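Supplier Compliance Forum > Reporting and Disclosure > Board approval of the annual statement

Thread: Does a subsidiary need its own sign-off?

iraklis_s
Members are asked for their views on the following. Ovberg is the parent company of 14 operating businesses, two of which, Oda and Teden, meet the reporting threshold in their own right. The parent intends to publish one joint statement covering the group. Our outside adviser considers approval by the parent board sufficient. Our internal audit team does not agree and wants a separate resolution from each subsidiary that meets the threshold.
Iraklis Sotiropoulos, Group Compliance

mward_legal
It depends on the law under which you report. Where a joint statement is allowed, approval by a higher entity is often accepted, provided that entity is in a position to influence or control the others. I would follow your adviser.

procurement_desk
I must respectfully disagree with the previous reply. Permission to rely on the parent does not make it wise. The directors of Oda and Teden have duties of their own, and a short resolution costs them ten minutes at a regular meeting.

mward_legal
Ten minutes if the papers are in order. In my former position we sought resolutions from every subsidiary, and one board requested changes that the others had not seen. The filing was delayed until July.

procurement_desk
That board may have had good reason. Did the changes concern its own suppliers?

mward_legal
They did, in part. I accept that the local directors knew more about those suppliers than we did.

iraklis_s
Thank you both. For completeness, the group has 3,527 direct suppliers, and 22 of these are rated high risk. Ten of the 22 supply Teden only.
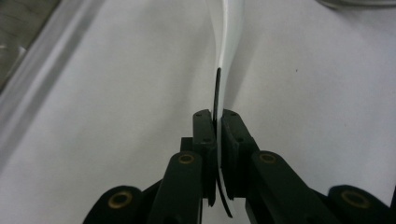
OVBERG HEAD OFFICE, 4/1/20
Suppliers are advised that the annual questionnaire is now open in the Jastivix portal. Responses should be approved by a senior officer of the supplier. Questions on the joint statement may be sent to Group Compliance.

procurement_desk
With ten high-risk suppliers serving Teden alone, I would obtain the Teden resolution at the least. The notice should also say which entities the joint statement covers.

mward_legal
I agree on the second point. On the first, a written record of consultation with Teden would meet the need.

iraklis_s
The notice will be amended to name both subsidiaries. I will put the two options for Teden to the company secretary and post the decision in this thread.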